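Dralik FAQ

I get the same handful of emails every time I give a talk on Dralik, so I've put my answers in one place. Shout if yours is missing!

What is it, in a sentence?
It's a way of training a two-armed robot to handle awkward glassware from a fairly small pile of human-guided attempts. Ours came to 2,247, collected between Thursday reading groups and everyone's teaching.

Why glasses?
They're a pain – see-through, shiny, ribbed, and depth sensors hate them. We mix clear and pink-tinted ones with dark cups up on a little slotted metal shelf, and a potted plant goes underneath so the background isn't too tidy.

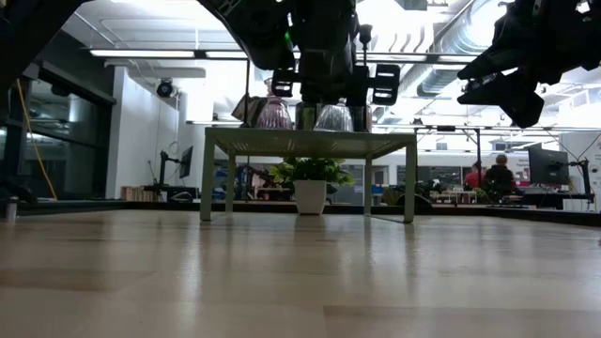 How well does it work?
On the shelf task we got 96 clean picks out of 100 with glasses it had trained on. With new shapes it's a good bit worse, and I'd rather you read the table in the paper than trust my memory.

Do I need 600 demos per object?
No! That was Gosselin, our older method. Dralik got by with 45 for each new glass, as long as the base model had seen plenty of others first.

Does it matter which way up the glass is?
Yes, more than I expected. Flared rims facing down gave us the most slips, and Torbjørn Myklebust is still picking through those runs (ask him about grip height, he has opinions).

Can I have the code?
Training code is up now. The data should follow in September.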